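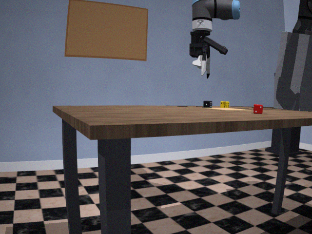
Game night at the Wiltholm library is back in September, and so is the argument over house rules. Last season one round of Pletness ran past closing over whether a die that lands on the floor counts.

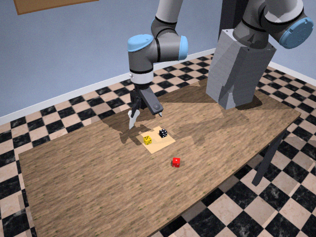
Ingvild Grønli wrote in to say that it counts if you like the number, and that her family has always played it that way. We suspect her family wins a lot.

Doors open at 5, and snacks go on the side shelf.
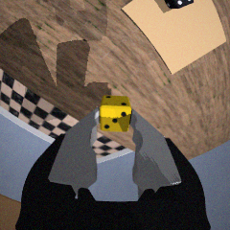
House Rules, Revised

Floor rolls get rolled again. Appeals close at 10, with the building.
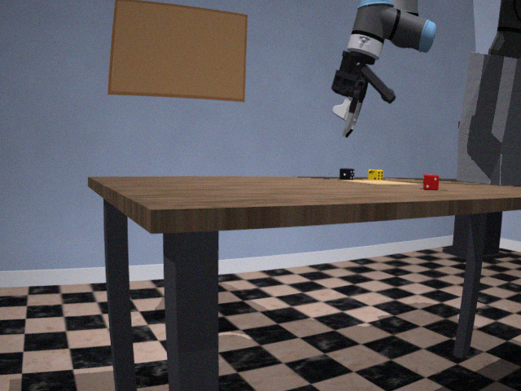 Three dice, one table.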